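Why Do Shiny Things Shine?

Look at a spoon, then look at a wool sock. The spoon has small bright places on it and the sock has none. Both of them are under the same lamp. Why is it so?

Light travels in straight lines until it meets something. When it meets a rough thing, like the sock, it jumps off in every direction, a little bit here and a little bit there. When it meets a smooth thing, it jumps off all together, like a ball from a flat wall. If your eye is in the correct place, you get a lot of light at once, and you see a bright spot. We call this spot a highlight. 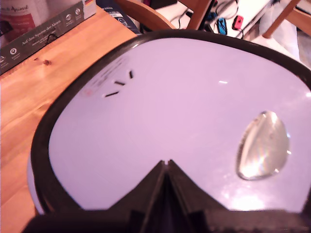

Written by M. Ó Briain
Science writer for young readers, Lurusbridge Children's Pages

Goggles are a good thing for learning about highlights. The lens is smooth and it is also curved, so it can catch light from more than one side. On this lens there is a clear, rounded blob, a bit like a big drop, and its lower half shines white and gold. Along the left edge of it there is even a weak rainbow.

Where can a rainbow come from, if the light was white? White light is a mix of many colors. When it goes through something clear and curved, or through a very thin clear layer, the colors can come a little apart. You have maybe seen this in a soap bubble.

Now compare the lens with the black rubbery part that goes around it. Rubber has very small bumps, too small for your finger to feel. The bumps send the light in many directions, and so rubber often looks dark and soft. The wood of the table is in the middle between the two. Wood alone is not very shiny, but varnish fills the small holes and makes a smooth skin on top. Where strong light falls on the varnish, the wood looks paler than it really is.

Black things can shine too

Many children think that only white or silver things can be shiny. But color and shine are two different matters! Black means that most of the light goes in and does not come back. Shiny means that the light which does come back is sent off in good order.
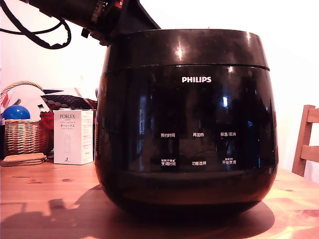

You can see shine on black very well, because there is not much other light to hide it. A highlight on a glossy black pot or cooker can look like a star. On a white plate the same highlight is almost lost.

A curved black surface is also a kind of funny mirror. It shows the things near it, but it pulls them long and thin. A window becomes a narrow stripe. Close to the bottom you may find the color of the table, only darker. And if there is a smudge on the surface, the shine becomes dull in that place, for a smudge is a small rough area.

Try it at home

Take a clean metal spoon and hold it near a lamp. Find the highlight. Now move your head slowly to the left, and keep the spoon still. The highlight moves too!

Next, breathe on the spoon. Your breath makes very small drops of water on the metal, and the highlight becomes weak. Wait a little and it comes back.

Do not do this experiment with the sun. Light from the sun in a spoon or a mirror can hurt your eyes.

New words

Highlight: a small bright place on a shiny thing.
Reflection: light that jumps back from a surface.
Varnish: a clear liquid that dries hard on wood.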